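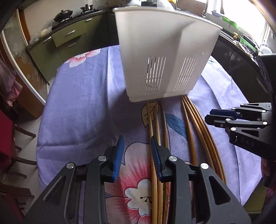 The slotted plastic basket and a few sticks on the flowered cloth at Fustley.

Fustley's kitchen swap is back on 23rd April, and this time it's all about chopsticks! Anyone with a drawer full of odd ones is invited to bring them along to the community kitchen, match them up with somebody else's odd ones and go home with a proper set.

The idea grew out of the neighbourhood noodle lunches, which now feed 52 people at a sitting. After the last one the washing-up crew found themselves with 200 chopsticks in every length and colour, and very few that looked like they belonged together. A big sort-out was the obvious answer, and it was so much fun that the lunch group decided to open it up to everybody.

Swappers can drop in any time after 2 pm. Entry is free, and there'll be a pot of barley tea going, plus dumplings from Zawadzka on the corner — the mushroom ones are marvellous, so get in early. Moria, the homewares shop on Aron Street, has put up 15 sets of new chopsticks as door prizes.
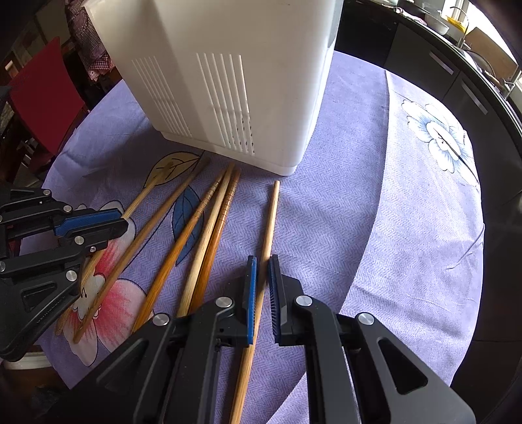

Matching chopsticks is harder than it sounds, and very satisfying once you get your eye in. Length comes first, then thickness at the square end, then colour, which can shift a fair bit even among plain wooden ones. Tips are the real giveaway. Two of the light wooden ones lying in front of the tall white container have fine grooves at the tip, and although one is a shade more orange than the other, they'd make a very decent couple. Anything cracked or splintery will go in a separate box for the garden group, who use them as seedling markers.

Metal, bamboo and lacquered chopsticks are all welcome, and so are spoons and chopstick rests if you have spares. Please give everything a wash before you come. If the swap goes well there'll be another in June, with teacups and saucers next on the wish list.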